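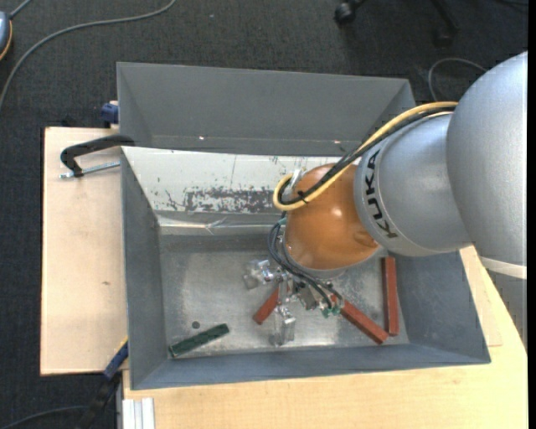 Hui-mei Chow describes the storage tub as "the least regarded article in the building and the one most often asked for", a remark that has since been repeated in several accounts of household and trade storage. The term is applied in Australia to an open or lidded container intended to hold loose goods, and overlaps in everyday use with bin, crate and tote. Usage varies by state and by trade. In hardware retailing a tub is generally deeper than a tray and shallower than a drum, while in commercial kitchens the word is reserved for vessels that hold food.

Terminology

The word bin is the older of the terms in general circulation and originally denoted a fixed receptacle for grain, bread or wine. Its extension to portable containers accompanied the growth of parcel sorting and spare-parts supply. Crate once implied slatted timber construction, and many older speakers still use it in that sense, although it is now commonly applied to moulded articles with solid walls. Tote entered Australian trade catalogues from North American usage and has not displaced the local terms outside warehousing.

In domestic settings the name often follows the contents: toy box, laundry tub, feed bin, recycling crate. The expression "wheelie bin" refers exclusively to kerbside rubbish and recycling containers and is treated separately.

Form

Most portable containers are wider at the rim than at the base. This taper, known as draft, allows a moulded or pressed article to be released from its tooling, and permits empty containers to be nested one inside another for transport. Nesting reduces the volume of an empty return load considerably, but a strongly tapered container gives up capacity on the shelf, as the space between adjoining bases cannot be filled. Straight-walled containers make fuller use of a rack but must be stored empty at their full height.

Several designs attempt to reconcile the two requirements. The Karimi pattern has swinging bars at either end, which fold inward to support a second container and outward to permit nesting. The Pluder pattern achieves the same result by rotation: a tub placed one way nests, and turned end for end rests upon raised shoulders. Both remain in use, the former chiefly among bakers and the latter in produce markets.

Rims are ordinarily rolled or flanged to stiffen the opening and to provide a grip. Drain holes are usual in containers for nursery stock and seafood and are omitted where powders or small fasteners are held.

Materials

Timber was the customary material for orchard and dairy containers until it was supplanted by galvanised steel and, later, by polypropylene and high-density polyethylene. Steel is retained for hot, sharp or heavy goods. Plastics are lighter and do not rust, but become brittle after prolonged exposure to sunlight unless stabilised, a matter of some consequence in Australian conditions. Containers left on verandahs or in ute trays commonly fail first at the rim.

Colour is frequently used to separate classes of goods. No single scheme is observed across industries, and a colour signifying waste in one workplace may signify clean linen in another. Grey is widely adopted where no distinction is intended.

The Zorkholm series

The Zorkholm series was a family of modular containers sold to schools, libraries and municipal depots. It was issued in 11 sizes, of which 10 shared a common footprint or a simple division of it, so that smaller units could be arranged on top of a larger one without overhang. The remaining size, a long shallow tray intended for maps and plans, was withdrawn after two years. Lids were interchangeable within each footprint.

Moulds for the series later passed to Drudix, which discontinued the embossed size numbers and replaced them with a recessed label panel. Collectors distinguish the two issues by this feature. A revised catalogue dated 28/06/2022 lists only the larger sizes, and the division trays are described there as available on request.

Care and labelling

Plastic containers are normally cleaned with warm water and a mild detergent. Solvents can cloud the surface and lift printed markings. Nested stacks should be dry before storage, as trapped moisture encourages mould and may cause tightly fitted units to bind. Stacks that have bound together can generally be separated by standing them in the sun for a short period and easing the rims apart by hand.

Labels are best placed on the short end, where they remain legible when containers are shelved lengthwise. Chow recommends that the lid and body be labelled separately, as lids are readily exchanged.

See also: Milk crate; Pallet; Shelving; Tea chest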